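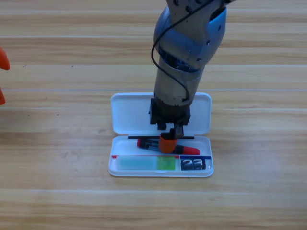

Naa Quansah

The pencil case task is now the largest single set in the Halluswood collection. As of 8 February 2022 we have 2649 recorded runs of it, and we plan to keep going until August, when the first full round of training finishes.

Each run is short. An operator guides the arm to the open case on the table, closes the gripper on one item and either lifts it out or puts it back where it belongs. The marker with the orange sleeve gets the most use. The sleeve gives the fingers a wide, dull surface to close on, and new operators do much better with it in their first week. Runs with bare pens are kept as a separate set so the two don't get mixed in training.

Comfort Asamoah took over scheduling in the new year. Operators now work blocks of 30 runs and then change tasks. Under the old schedule people stayed on one task all morning, and their movements got very much alike by the end. The model copied that. It would come at the case from the same side every time and miss if the case had been turned a little. Please shift the case between runs, even if only by a finger's width, and leave the lid open flat unless the task sheet says otherwise.

We are still throwing out too many recordings. Augustina Tsikata went through last month's batch and pulled 82 runs, most of them for one of two faults: the operator started moving before the recording did, or stopped it with the gripper still closed. Both are easy to miss when you are working quickly. Wait for the tone at the start, and open the fingers and back away before you press stop.

Failed grasps are a different matter and should be kept. If the marker slips or rolls, carry on and try again in the same run, then tick "recovered" on the sheet. We have far fewer of these than we need. Lamisi Ansah would like to see them from every operator.

The Drunarberg group starts on the same task later this year with their own arm. They will use our task sheets, so any wording that confuses you will confuse them too. Send corrections to Ama Amissah.

Station 3 is closed on Thursday morning while the wrist cable is replaced. Bookings for that time have been moved to the afternoon.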